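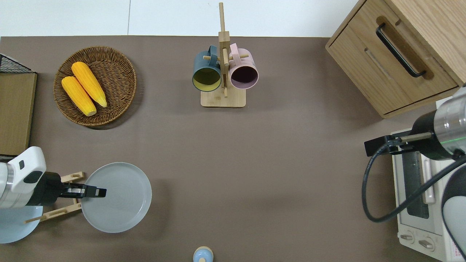
Lundmont Household Goods Exchange
Frequently Asked Questions

The Lundmont Household Goods Exchange collects usable kitchen and dining items from residents and provides them to households setting up a new home. The answers below apply to the Soremlow Street building and to the Pace Road drop-off point. Please read the relevant section before contacting the office.

GIVING ITEMS

What kinds of items does the Exchange accept?

We accept cookware, dishes, mugs, glasses, flatware, mixing bowls, baskets, storage containers with matching lids, dish racks, cutting boards, and small countertop organizers. Table linens are accepted if they have been washed and folded. Items do not need to be new, and a set does not need to be complete.

What items are not accepted?

The Exchange cannot accept the following:

Knives longer than a standard paring knife
Nonstick pans with a peeling or scratched cooking surface
Chipped cups, plates, or bowls
Baby bottles and breast pump parts
Pressure cookers of any age
Open food, spices, or cleaning products
Furniture, mattresses, and large appliances

Small electric appliances are accepted at Soremlow Street only. They must have the original cord attached and will be tested before they are placed on the shelves. Appliances that fail the test are sent for recycling and cannot be returned to the donor.

Do I need an appointment to donate?

No appointment is needed for one carload or less. Donors with more than one carload, including those clearing an entire home, should call the office ahead of time so that a loading space can be held. Deliveries that arrive without notice may be asked to come back at another time.

How should items be packed?

Please use sturdy boxes that one person can lift. Wrap glass and ceramic pieces separately in paper or cloth, and write "Fragile" on the top and on one side. Do not use trash bags for breakable items. Boxes will not be returned unless the donor waits while they are emptied.

Will the Exchange pick up items from my home?

Pickup is available within city limits to residents who are unable to drive or carry boxes. Requests are scheduled in the order received, and the wait is longest in June, when many leases end. Items must be packed and placed near the entrance before the driver arrives. Drivers are not permitted to go upstairs or to remove items from cabinets.

Can I get a receipt?

Yes. A receipt showing the date and a general list of the items is available at the time of drop-off. The Exchange does not assign a dollar value to donated goods and cannot issue a receipt after the donor has left. Donors with questions about taxes should speak with a qualified tax preparer.

RECEIVING ITEMS

Who may receive items?

Any household that has moved within the past six months, or that will move within the next 30 days, may apply. This includes people moving out of shelters, students leaving campus housing, and families who have lost belongings in a fire or flood. There is no income limit.

What documents are required?

Applicants should bring 2 documents: one form of photo identification, and one paper showing the new address. A lease, a utility bill, or a letter from a landlord or caseworker is acceptable as proof of address. Applicants who do not have these papers should call the office – in most cases another document can be used.

How much may a household take?

Each approved household receives one visit of 45 minutes and may fill up to 3 standard boxes, which are provided. Oversized pieces such as stockpots and dish racks are carried separately and do not count toward the box limit. A household of five or more people may request an additional box at check-in.

May I send someone in my place?

Yes. The person must bring a signed note from the applicant and their own photo identification. The documents listed above are still required.

Can I ask for a particular item to be set aside?

The Exchange does not hold items. Stock changes throughout the day, and we are unable to say by telephone whether a certain item is on the shelves. Households that need an item for medical or disability reasons, such as easy-grip utensils or lightweight cups, may fill out a request card at the front desk. Request cards are kept on file for 60 days.

Are items cleaned before they are given out?

Items are checked for damage and wiped down. They are not sanitized. All dishes, cookware, and utensils should be washed in hot, soapy water before first use. Wooden items should be washed by hand, dried promptly, and kept out of the dishwasher. Woven baskets should be wiped with a damp cloth and left to dry fully before food is placed in them.

May I return something that does not suit my kitchen?

Yes. Unwanted items may be brought back to either location during donation hours. Exchanges for a different item are made only when the original is broken or unsafe.

LOCATIONS AND HOURS

Where is the Exchange located?

The main building is at 197 Soremlow Street, on the ground floor. The donation entrance is at the rear of the building and the household entrance faces the street. The Pace Road location is a drop-off point only, and no items are given out there.

When are donations accepted?

Donations are accepted from 9:00 a.m. to 3:30 p.m. on weekdays. Please do not leave items outside the doors after closing. Goods left overnight are often damaged by rain and must be thrown away at the expense of the Exchange.

Is the building accessible?

The household entrance has a ramp and an automatic door. The aisles are wide enough for a wheelchair or stroller, and staff will bring down items from high shelves on request. Service animals are welcome. Interpreters can be arranged with 2 business days of notice.

Is there parking?

Free parking is available in the Pokolus lot across the street. Vehicles may stop at the rear entrance for loading and unloading only and should not be left unattended.

OTHER QUESTIONS

May children come along on a household visit?

Children are welcome and must stay with an adult at all times. Because of the amount of glassware on the lower shelves, closed-toe shoes are required for all visitors.

Can my workplace or school hold a collection drive?

Yes. Groups should complete the drive form before advertising a collection. The office will confirm which items are most needed at that time – mugs are nearly always in good supply, while saucepans and can openers are not. The group is responsible for sorting and delivering what it collects.

How is my personal information used?

Information given on an application is used only to confirm eligibility and to prevent repeat visits. It is not shared with landlords, employers, or other agencies without written permission. Paper applications are shredded after one year.

Whom do I contact if my question is not answered here?

Please call or visit the front desk during donation hours. Written questions may be mailed to the Soremlow Street address and are answered within ten business days.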